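The Year I Stopped Fighting the Quiet

When we moved out to Susley I told everyone I'd love the quiet, and I believed it right up until the first Wednesday night, when I lay in bed listening to absolutely nothing and wanted to cry. I had spent twelve years above a bus stop. I knew the late driver by the way he braked!

So I did what people do and filled the house with noise. Radio in the kitchen, a fan in the bedroom, and a little Climix sound machine that offered me six kinds of rain (I only ever liked the second one). It helped, sort of, though I'd wake up more tired than I went to bed.

Then in October the fan quit, and I was too cheap to replace it, and that was how I started sitting with the quiet for a few minutes each evening. I kept a notebook. Most of the early entries just say "fridge." After a couple of weeks they get longer – an owl, the neighbor's gate, the pipes settling down after my bath.

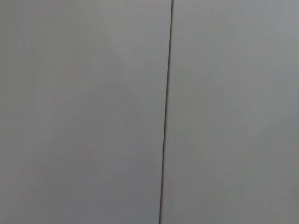

Gray on gray, and one thin dark line.

My sister-in-law thinks I've gone a bit strange, and she may be right. But I sleep now. I've read almost 400 pages of the big Rizvi novel that sat on my nightstand for ages, and I can follow a whole chapter without getting up to check on something. I've even gotten used to driving with the radio off, at least as far as the feed store and back.

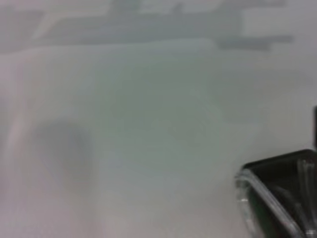
The part I still find hard is the middle of the afternoon. Mornings are easy, because there's coffee and the birds are going, and evenings have turned into something I look forward to. But around three o'clock my head goes like this, all pale and soft with hardly a sharp edge anywhere to grab hold of, and my hand starts drifting toward the radio. Some days I let it. I figure an hour of old dance tunes never hurt anybody, and the dog seems to like them too.

Next week I'm going to try taking the notebook out to the back steps, if the rain holds off. I'll let you know if I hear the owl.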